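Kitchen worktop

A kitchen worktop (also countertop, counter or bench top) is the flat horizontal surface on which food is prepared in a kitchen. It usually rests on base cabinets and is fixed to the wall at the back. The word "worktop" is more common in Britain, while "countertop" is the usual word in the United States and Canada.

History

In older houses the cook worked at a table that stood free in the middle of the room. Cupboards, sink and stove were separate pieces, often of different height. The continuous surface came into wide use in the twentieth century, when the fitted kitchen became a normal part of new housing. In the town of Grajales the change was late. A housing survey kept in the municipal archive lists 3,262 kitchens, and most of them still had only a table and a stone sink.

Materials

Natural stone, wood, laminate, tile, stainless steel and concrete are all in use. Marble is valued for its pale color and its veins, but it is a soft stone and it reacts with acids. Lemon juice or vinegar leaves a dull mark, called an etch, which can be removed only by polishing. Granite is harder and does not etch easily. Because real marble is expensive, its pattern is often copied in laminate, in porcelain and in engineered stone.

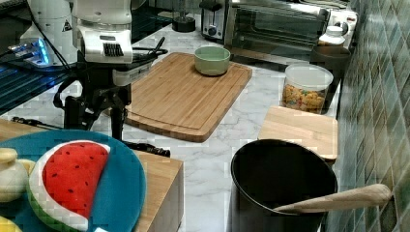
White marble countertop with soft gray veining.

Wood is warm to the touch and can be sanded again when it is scratched. It must be oiled from time to time, in particular near the sink, where water enters the end grain. The workshop Wetilar, in Clisari, made beech worktops for schools and bakeries and recommended that the oil be renewed every December, when the air indoors is dry.

Height and depth

The comfortable height depends on the person and on the task. Kneading dough needs a lower surface than cutting vegetables. Some builders therefore make one part of the worktop lower than the rest. The depth is normally decided by the cabinets under it, and a deeper surface gives more place for storage at the back but makes the wall harder to reach for cleaning.

The wall behind

The joint between the worktop and the wall is a weak point, as water can pass through it and damage the cabinets. It is closed with a flexible sealant or with a raised strip of the same material. Above it the wall is often protected by a backsplash of tile, glass or metal. Mosaic of small tiles follows an uneven wall well, but it has many grout lines, and these take stains from oil and need regular cleaning. 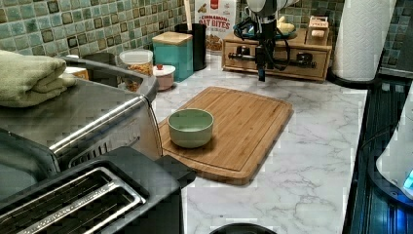
Hadiza Onuoha objects that the grout is blamed too often, and that in the apartments she inspected in Vallora the damage came nearly always from old sealant which had not been replaced.

Care

Most surfaces are cleaned with warm water and mild soap. Powders that scratch should be avoided on polished stone. Hot pans are placed on a stand, also where the maker describes the material as resistant to heat, as a sudden change of temperature can crack a stone slab near the cut-out for the sink.

See also

Backsplash
Fitted kitchen
Kitchen sink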